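June, too early in the morning

Slept four hours and dreamed about the accreditation visit. In the dream the visitors were very pleasant and ate all the muffins and then asked to see our Portrait of a Graduate, and I went to the wall where it hangs and it was a take-out menu. I woke up before finding out whether they minded.

Awake now, so I may as well get yesterday down.

I was at Pilkington Middle by seven to finish the self-study. The self-study is 287 pages long. It was supposed to be 60 but the template grew, and each new section came with a box for "evidence," and teachers are obedient people when it comes to boxes. Section 4 contains a photocopy of a bell schedule from before we had the new wing. I left it in. If anyone reads as far as Section 4 they deserve something to look at.

The mission statement is still not settled. We have a working draft that says we prepare every learner for a changing world. Half the staff wanted "student" instead of "learner." The science wing wanted "changing" gone on the grounds that the world has always been changing and we shouldn't sound surprised. I wanted lunch. We took a vote and it came out even, so we went around again, and then somebody proposed "scholars" and I put my head down on my binder for a while. The seventh graders call themselves "bro," all of them, regardless, and I believe they'd be comfortable with that in the statement.

The afternoon was spent on curriculum mapping over at the district office, which has air conditioning and so gets a better class of meeting. I'm supposed to enter my whole year into Calico, the new mapping software. Calico replaced Gavesine, which replaced a set of spreadsheets that worked. In Calico you drag a standard onto a unit and it turns green. If you drag the same standard onto two units it turns yellow, and you have to type a reason. I teach reading. I teach the same standards in every unit, that being how reading goes. My map looks like a field of dandelions, and I have now written "students continue to read" 63 times. Around the fortieth I tried leaving the reason blank and it logged me out.
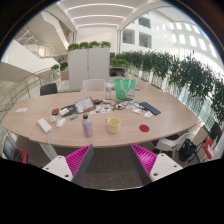

Still to do before the visit

1. Fix the dandelions. I asked the Calico help line whether a reason could be copied from one unit to the next and they said that was a great idea and they'd pass it along. I've passed along enough great ideas in my life to know where they live.

2. Write up the advisory program. We claim in the self-study that advisory "builds lasting connections between students and a trusted adult." I have 16 kids in mine. This year we built a lasting connection over whether a hot dog is a sandwich, and in April a boy who hadn't spoken since the fall stood up and gave a speech on the subject with hand gestures. I'd like to put that in as evidence but I can't think which box.

3. Take down the old mission statement in the front hall. It's painted on. The plan is a bulletin board over it. The plan for the previous one was also a bulletin board, so I suppose if you kept digging you'd get back to the founders.

4. Find out what the exhibit room is. The schedule has the visitors spending two hours in the "exhibit room" and as far as I know we don't have one. The library is booked for yearbook pickup. I nominated the Nuseck Annex, which is a grand name for the portable by the bus loop, and was told it smells like the inside of a clarinet. It does. I have taught in it for years and would have said oboe.

5. Muffins. Order more than seems sensible, see dream.

It's getting light. I should say for the record that I don't hate all this. Somewhere in the middle of the afternoon I came across my own map from the first year I taught, one typed page, and for October it said only "poems??" I remember that October. It went pretty badly. The units are better now and some of that came out of meetings exactly like yesterday's, which I would deny if asked at one.

Coffee, then the advisory write-up. Or the laundry. There are no clean socks in this house.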